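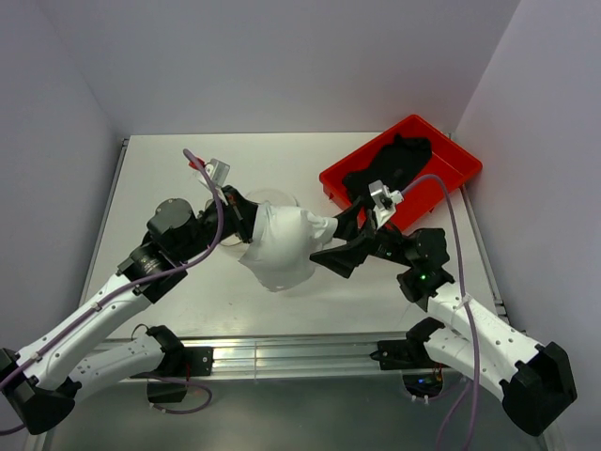 Uriel Iturra would rather be asked about clamps than about software. Most of the faults logged against the Venus cell at Vurkmont, he maintains, begin at the front rail, and most are dealt with using a hex key.

Venus is a two-arm bench cell used for cloth handling: small garments, towels and offcuts of varying stiffness. Mr Iturra has had responsibility for its set-up and upkeep since it was moved from the Brisirau building in September. He was interviewed in the workshop about the routine that has developed since the move.

"The arms are held by brackets on an aluminium extrusion," he said. "A bracket can creep along the groove by an amount you would never see from a chair. When both arms are holding the same piece of cloth, you do see it. The cloth goes slack, or one side pulls harder than the other, and people assume the gripper is at fault."

The first task of each working session is therefore a check of the rail. The brackets are tightened in a fixed order, left side first, and their positions are compared with scribe marks made when the cell was commissioned. The arms are then sent to their home positions and brought together over the centre of the table to stretch a test cloth between the grippers. A white one is used for preference, as creases show readily under the workshop lighting. If the fabric sags or skews, the operator returns to the brackets before opening any calibration file.

Asked how often a full recalibration was needed, Mr Iturra said that the interval had lengthened. "At Brisirau we were doing it every 10 sessions. The bench there was shared, and it was knocked. Now we go by the test cloth and the log." The log currently stands at 124 entries, the majority of them in his handwriting.

Cables receive the closest attention. The purple leads on each arm are left in a generous loop so that the wrist can turn without drawing on the connector. According to Nisha Pal, the earlier practice of tying them tightly along the links looked tidier and led to six connector replacements in almost as many weeks.

"I had to be persuaded on that," Mr Iturra said. "I like a tidy cable. Nisha put the old connectors in a bag and left it on my desk, and we cut the ties the same afternoon."

The wrist camera mounts are checked by hand for play. They are not removed for cleaning unless a lens cannot be reached otherwise, and any removal is entered in the log with the initials of the person concerned. Gripper fingers are wiped down and inspected for lint, which collects where the faces meet and reduces the hold on thin fabric. A pair that will not hold the test cloth under light tension is exchanged and sent to Aydoğan for refacing. The usual turnaround is five working days, and a spare pair is kept in the drawer.

The surroundings of the table are also covered by the procedure. The pale walls on three sides were retained after the move to keep the background consistent for the cameras. Trays and bowls may be placed where a task requires them, but operators are asked to run the arms through the new layout at reduced speed first. "A tray at an angle is fine," Mr Iturra said. "A tray the wrist touches on the way past is not, and you want to learn that slowly."

Wiring beneath the rail remains the item he is least satisfied with. The opening there allows quick access to the connections, which he values during a repair, but it also admits lint and dropped screws. A hinged cover has been drawn up and is awaiting workshop time. Until it is fitted, the area is vacuumed with the power isolated.

Operators wishing to be signed off on the Venus cell should contact Nisha Pal. The session is held at the bench and includes one supervised bracket adjustment and one finger exchange.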